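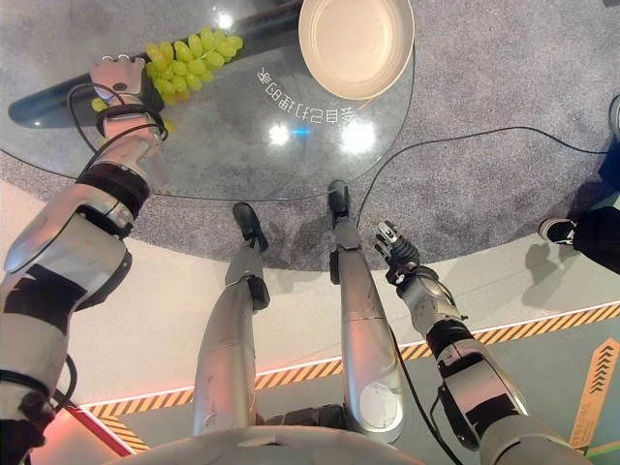
Última modificación: octubre, 16:40

El presupuesto del humanoide para el puesto de demostración quedó en 3242 euros sin contar el robot, que va en alquiler. La partida peor estimada fue la de manos. Ramalho cotiza el par de repuesto a 2000 y no vende dedos sueltos.

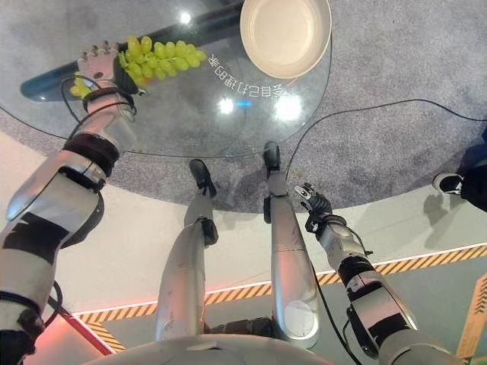
Agarre de uvas con la mano izquierda, cuenco sobre el cristal.

Rui Gouveia pedía una mesa opaca para la cámara de cabeza. La de cristal da reflejos, pero cambiarla suponía 516 euros más y la he dejado para la segunda fase. La cinta de seguridad y las fundas de cable salen por 153.
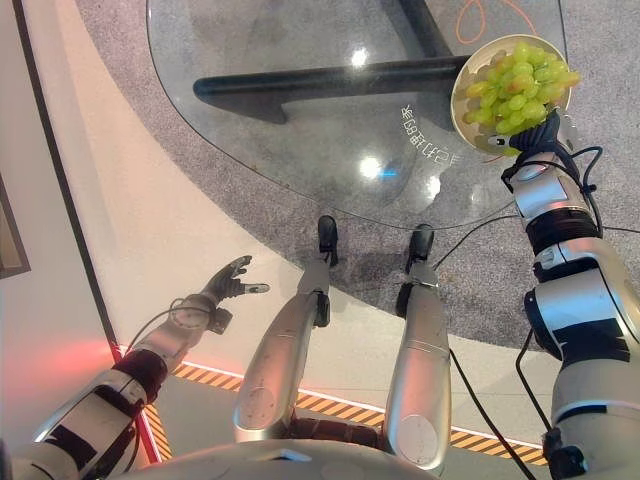
Cuenco con uvas en la mano derecha.

Queda por decidir el mantenimiento. Vusau ofrece contrato anual; Prevo factura por visita – sin desplazamiento si se agrupan dos equipos. Con las horas de uso previstas me inclino por Prevo.

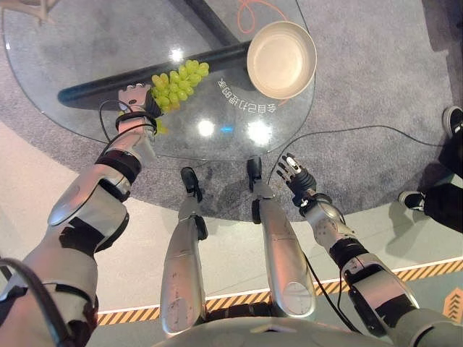
La fruta va como consumible, en línea aparte. Laurinda Mota quería meterla en «varios», y luego no hay forma de saber cuánto cuesta una jornada de pruebas.

3 comentarios · 11 veces compartido

Entradas recientes
Alquilar o comprar: hoja de cálculo
Baterías de repuesto, cuántas pedir
Plazos de entrega de Wornine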